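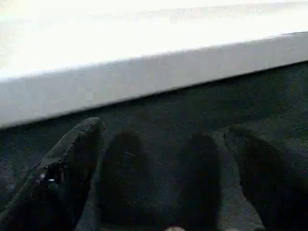 Opportunities / Part-time

5 minute read

February. Posted by Hayley Entwistle

Parish magazine editor wanted, Jumley and Hartley

The Jumley and Hartley Messenger needs a new editor. The present one (me) has done eleven issues a year for longer than she meant to, and would like to find out what people do with the last week of the month.

The Messenger is a printed magazine, A5, stapled, and goes to 712 homes across the two villages and the farms in between. It carries the bus times, the church rota, the bin dates, adverts for people who sweep chimneys, and a letters page that has been discussing the same footpath for most of my adult life. You would be in charge of all of it, in the sense that a lollipop lady is in charge of the lorries.

The post is paid. The fee is £3,189 a year, in monthly instalments, and it comes out of the advertising. I mention the odd nine pounds only so that you know I do. It works out at a day and a half a week in a quiet month, and there is one quiet month, when we don't publish.

What you would be doing

Copy arrives by email, by post, through my letterbox on the backs of things, and once by way of my dentist. The deadline is noon on the 15th. Most of it comes in on the 16th with a cheerful note. You will need to decide early on whether you are the sort of editor who minds, as both kinds have held the job and the magazine looked much the same.

You would type up whatever needs typing, cut whatever needs cutting, lay out the pages and send them to the printer in Clastitz by the 22nd. The boxes come back on the 28th to whoever is editor, so a dry hallway is useful. Arnaldo Meireles looks after the advertisers and the invoices and intends to go on doing so. He is very good at it and you should not try to help him.

The page layout is done in a program called Ondow, which came free with something. It does everything we need and will not do columns of different widths. You may change it for another if you can open the old files, as we reuse the bus timetable every month and I am not typing it out again.

There is also some writing. The front page piece is the editor's own, up to 1,000 words, on anything of local interest. Mine have covered the new bridge, the old bridge, and the gap of four years between the two. Nobody has ever asked for more than 1,000 words.

Who we're looking for

Someone who can spell, and who can tell a contributor of thirty years' standing that her poem has been shortened. These are separate skills and the second one matters more.

You don't need to have worked on a newspaper or magazine. We have had one editor who did, and he put a headline on the obituaries. You do need a computer, a telephone you answer, and an address in or near either village. Hartley people should feel free to apply. The magazine has always been edited from Jumley, and Hartley has always pointed this out, so now is your chance.

You should be able to keep a confidence. People tell the editor things they don't want printed — often at length, in the queue at the shop — and then check the next issue to make sure.

A driving licence would help with the boxes. A fondness for apostrophes would help with everything else. If you hold strong views about the footpath, please keep them to yourself until your second year.

What we can offer

The money, as above. A stapler of real quality. A drawer of drawings of wrens, robins and holly which will fill any gap up to a quarter of a page, and which three editors before you have been glad of. I will stay on for two issues to show you how it's done, and after that I will be at the end of the phone, though I may let it ring.

You'd also have more than 42 years of back issues, bound, in boxes, going back to the days when the whole thing was run off on a duplicator in purple ink. They go wherever the editor goes. My husband would like me to stress this part.

How to apply

Send a letter, one side of A4, saying who you are and why you'd like to do it. Please also send a report of up to 150 words on any local event you have been to, real names spelt correctly. The report can be dull. Most of the events are.

Letters can go in the box by the door at Jumley post office, marked "Editor", or be handed to me or to Arnaldo. We will both read all of them, and we'll talk to a few people over tea at my house, some time after six in the evening when the phone has calmed down.

The closing date is the 15th, at noon. Applications arriving on the 16th will be read with fellow feeling and put at the bottom of the pile.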